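Cables, harbors and a very long report

Jun 12, 2023

So I finally finished the Malenberg report. All 212 pages of it, including the annexes, which I read on the bus with a highlighter in my teeth. A couple of you wrote to ask what I made of it after my grumpy post in March, and I kept saying "soon, soon," and then the garden happened and the car happened. But here I am!

For anyone new: I live near Flurncombe, a small harbor town where a data cable comes ashore under the beach parking lot. You'd never know. There's a manhole cover, a faded sign telling boats not to anchor, and a low building with no windows that my kids used to think was a prison for ducks. I got interested in who looks after these things when ours was damaged and the card machines in half the town stopped working for a day. I bought my groceries with coins. It was sort of fun until it wasn't.

The Malenberg people are a think tank that mostly writes about sea lanes and small navies, and this report is their attempt at answering a question I'd been chewing on for ages, namely whose job it is to protect a cable once it leaves a country's own waters. The short version is that it's a mess. Close to shore it's fairly simple, you have a coast guard and laws and somebody to phone. Farther out, the country whose people depend on the cable may have very little power over the ship that drags an anchor across it. Usually it's up to the country whose flag the ship flies, and that country might be on the other side of the planet and not terribly bothered.

I knew some of that already, but the report has a really good chapter (chapter four, if you want to skip straight to it) on what happens in the gap. A navy can watch. It can sail alongside and take photos and be very polite on the radio. Boarding is a whole different thing, and the lawyers get nervous, and by then the ship is usually gone. They go through one exercise held off Brekholm where the officers playing the home side spent most of the afternoon just trying to work out whom to call. I laughed, and then I felt a bit ill.

Where I disagree with it

My big complaint is that it's too fond of hardware. Every other recommendation is a new patrol ship or a drone or a sensor on the seabed. Fine, I like a drone as much as the next person, but who is going to look at everything the sensors send back? The report says the regional watch center at Brekholm has 26 posts and couldn't fill them all, and then it goes right on to propose doubling the amount of data coming in. I wrote "HELLO??" in the margin, which I'm a little embarrassed about because I was planning to lend my copy to the library.

I also think it's unfair to the fishing boats. There's a tone in places, as if every skipper with a trawl net is either careless or working for a foreign government. Most damage to cables comes from plain old accidents, nets and anchors and bad weather, and the report admits this early on and then seems to forget it. The folks on our harbor wall know every rock out there. If you want early warning of something odd, you could do worse than give them a phone number that somebody picks up. (I tried the one on the faded sign. It's a carpet store now.)

And then there's repair, which gets six measly pages. I'd have flipped the whole thing around and started there. A cable will get cut sooner or later, on purpose or not, so how fast can you fix it? Van den Broek, the marine contractor that did the work on ours, had to bring a ship in from another job, and then it sat waiting on permits for longer than the splice itself took. Permits! You could sort that out with a few signatures and a shared form between neighbors, and it would cost less than the paint on a frigate.

Where they won me over

I did come around on one point. In March I said that putting military ships anywhere near this would only raise the temperature, and I'm less sure of that now. The report makes a decent case that regular, boring, well-announced patrols are calmer than sudden ones. If everyone's used to seeing a gray ship go by every couple of weeks, it doesn't mean much when it goes by. If you only send one after something breaks, everybody's blood pressure goes up, theirs and yours. I can see that. I'd still like it to be coast guard and not navy, and I'd like the neighbors doing it together, but okay, point taken.

I also liked that they included a small section on how these agreements fall apart. They looked back over 15 years of joint patrol deals and the ones that died mostly died of budgets, with hardly any drama at all. Somebody's fuel money got moved and the ships stayed in port, and after a while people stopped turning up to the meetings.

Anyway, if you only have an evening, read chapter four and the annex on permits, and skip the foreword. I've got three more reports on the pile and I'm starting with the thin one.

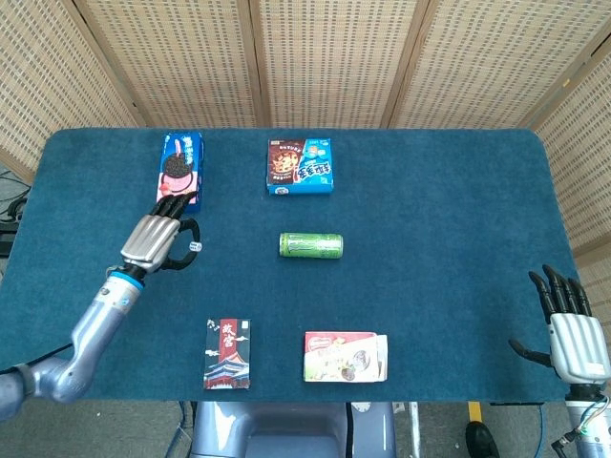
Next up on the pile

The thin one is about harbor pilots and who gets to license them when a channel runs along a border. I'll post when I'm through it, and if you've read it already, please don't spoil the maps for me.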